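Upgrade the old desktop or buy a used one?
Home computing > General chat

marrowfat
Posted 03/11/2024
I've got a desktop tower that does the household accounts, email and a lot of family photos. It has 4GB of memory and takes an age to open anything. My brother-in-law says bin it and get an ex-office machine from Ranen, who have them from 159 pounds. I'd sooner spend a bit on memory and keep what I've got. Has anyone here done this lately, and was it worth the bother?

Tilly_Knott
Did it in February. More memory and a solid state drive, and it's been fine since. The drive made far more difference than the memory did. Lay the tower on its side, take the side panel off and have a look at what's in there before you order anything, as the number of slots varies a lot.

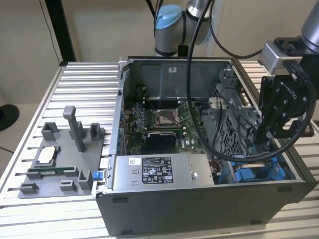 Mine had two slots and both were full, so the old sticks had to come out and I bought a matched pair. If you've got four slots with two free you can just add to it. Check the type as well. DDR3 won't go in a DDR4 board, the notch is in a different place.

gorsehill
I'd go with the brother-in-law. By the time you've bought memory and a drive you're most of the way to 159, and you still have an old processor and an old power supply. I spent two weekends on my mum's and it packed up before Christmas.

Tilly_Knott
The used one has an old power supply too.

gorsehill
It comes with a year's warranty though. Hers didn't.

R_Majali
Depends what's wrong with it. Open Task Manager when it's slow and look at memory and disk. If disk is stuck at 100 per cent and it's got a hard drive, a new drive will sort most of it. I wouldn't spend anything until you've looked.
Randa Majali

marrowfat
Looked this morning. Disk at 100 per cent for ages after starting up, memory nearly full with only the browser open. It's a hard drive. There are 2,061 photos on it and I don't want to lose them, so that puts me off a bit.

R_Majali
Copy them somewhere else first, whatever you decide. A drive that age can go without warning.

nadege_arnaud
Agree with Randa. Here is the order I'd do it in.

1. Copy the photos and the accounts to an external drive, then open a few on another computer to check they copied.

2. Shut down, switch off at the wall and unplug everything. Hold the power button in for a few seconds.

3. Put the tower down flat somewhere with decent light and touch bare metal on the case before you handle any parts.
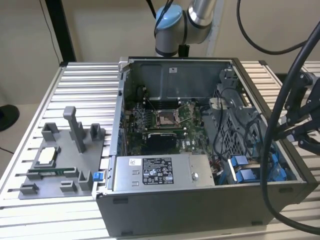 4. Open the clips at the ends of the memory slot, line up the notch and press down evenly until they click shut. It takes more of a push than you'd expect.

5. Start it up and check the new total shows before you do the drive. One change at a time.

gorsehill
And if it can't run the next Windows she's done all that for nothing.

nadege_arnaud
Possibly - but a drive can be moved to another machine later.

marrowfat
Thanks all. I've ordered an external drive for 19 pounds more than I meant to spend and I'll do the photos first. Still undecided on the rest.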